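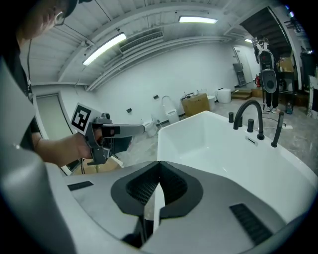 ## 4. Evaluation of the Trerkon handheld kit

**Figure 3.** View from the camera of one handheld gripper beside the bathtub. A second gripper, with its marker card mounted on top, is held at upper left.

### 4.1 What was bought

The Trerkon kit is sold by Lultasach as a way to record manipulation data without a robot. The brochure calls it "ready from the box", a phrase we came to read as a statement about packaging. We bought 2 kits in February and paid the list price, so the opinions below are our own and were fairly expensive.

Each gripper is worked by a pistol-style handle. The camera sees its own finger pads along with whatever lies past them, and this view is the one passed to the learning software (Figure 3). Two black pads with a honeycomb texture meet in a V-shaped notch, and the housing takes up the whole lower half of the view. Lultasach describes this as a "generous self-view". Generous it certainly is. For policy training the fixed housing does no harm, and we masked it before computing any of the results in Section 5, but a buyer who hopes to see the floor should know where the pixels go.

### 4.2 Tasks and setting

Kitchens are well served by existing datasets and bathrooms are not, perhaps because fewer researchers eat lunch in them. We chose bathroom fittings for their awkward surfaces. A glossy white tub offers a visual tracker very little to hold on to, and matt black taps offer it little more. The freestanding bath in Figure 3 has a gooseneck spout, three cylindrical control knobs in a row and a handheld shower wand, which between them supplied most of our tasks: turning a knob, lifting the wand, returning the wand, and wiping the rim.

Operators recorded 138 demonstrations over 7 sessions. Ladi Onuoha wrote the task sheet and Mei-kuen Wu checked each recording against it. A demonstration was kept if the task was completed and the gripper pose could be recovered from start to finish.

### 4.3 Pose recovery

The kit carries a square fiducial marker above the gripper so that one unit can be located from the other's camera. This worked well when the marker was in view. Reaching over the rim of a bath tends to tilt the card away from the other operator, and the supplied Odus tracker then falls back on visual features. Against plain enamel it drifted, quite calmly, and went on reporting full confidence.

We repeated the processing with Kuo, our own tracker, which at least has the manners to say when it is lost. Its gaps are easier to handle than the smooth but mistaken paths from Odus – a gap can be cut out, while a wrong path has to be noticed first.

### 4.4 Handling

Operators liked the handle and disliked the cable. The manual devotes 2 pages to the carrying case and one line to calibration, which reads "calibrate before use". We did so before every session, using the procedure given in Appendix B.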